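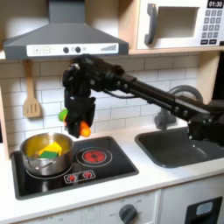 A robot that learns has to be shown a job many times before it can try the job alone. Each time through is called an example. At Mukik, a lab where people teach robots to do kitchen jobs, the practice kitchen is a toy one. The black arm is holding an orange toy vegetable and a green piece over the cooktop, and a yellow piece and another green one are in the pot. A person steers the arm while a computer saves every move it makes.

Print this page | E-mail to a friend

Roxana Voicu steers the arm on Thursday mornings. She records 20 examples, then takes a break. Some go wrong – a piece of food can slip or miss the pot. She marks those so the computer knows which ones they are.

The lab has saved 3650 examples so far. The food starts in a new spot each time. If it always started in the same place, the robot would learn only that one place.

Filed under: Science for Kids > Machines > Ages 9 to 10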